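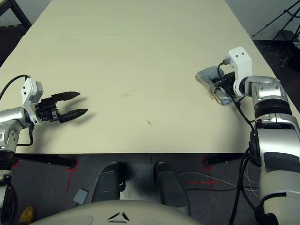
# Tornero Transactions

Datasets > Sports > Football > Tornero Transactions

A table of player moves in semi-professional and regional football (the American kind), one row per signing, release, trade or retirement. It was put together for the Matlala roster viewer and is shared here as plain CSV.

## What is in it

- `moves.csv` - 3920 rows, one per transaction
- `players.csv` - 1706 rows, one per player
- `teams.csv` - 94 rows, one per team, including teams that have folded

Text is UTF-8. Fields are separated by commas and quoted only where needed.

## Columns in moves.csv

- `move_id` - integer, never reused
- `player_id` - matches `players.csv`
- `from_team` - team code, blank if the player was unattached
- `to_team` - team code, blank for releases and retirements
- `type` - one of `sign`, `release`, `trade`, `retire`, `loan`
- `season` - the season the move counts toward, which can differ from the calendar year
- `month` - month of the announcement, 1 to 12
- `source` - `team`, `league` or `press`
- `note` - free text, mostly blank

A trade involving three players is three rows. They share a value in the `note` field that starts with `T-`. Draft picks and cash are left out.

## How it was collected

Moves were copied by hand from team pages and league bulletins, then checked against the weekly roster sheets where a league publishes them. When the two disagreed, the roster sheet won. Press reports were used only for teams with no working site.

Player names were matched with the Jamo name matcher. Anything scoring under 100 was looked at by a person. Two players with the same name on the same team get separate IDs, and their positions are given in `players.csv`.

## Known problems

- Practice squad moves are patchy. Some leagues list them and some stopped partway through a season.
- Short deals signed in October for a playoff run are sometimes marked `loan` when the league bulletin called them that, even though no other team was involved.
- Retirements are undercounted. A player who just stops showing up on rosters has no closing row.
- Team codes follow the Cisulel list. It changed two codes after a merger, and older rows still use the old ones. See the `alias` column in `teams.csv`.
- Contract length and salary are not included and will not be added.

## Loading

Read `player_id` and both team columns as strings. Several codes have leading zeros and most spreadsheet programs will drop them.

## Corrections

Open an issue with the `move_id` and a link to the source. For a missing move, give the player, both teams and the season. Fixes go in with the next release - rows are never edited between releases.

## License

CC BY 4.0. Credit "Tornero Transactions" and the release number.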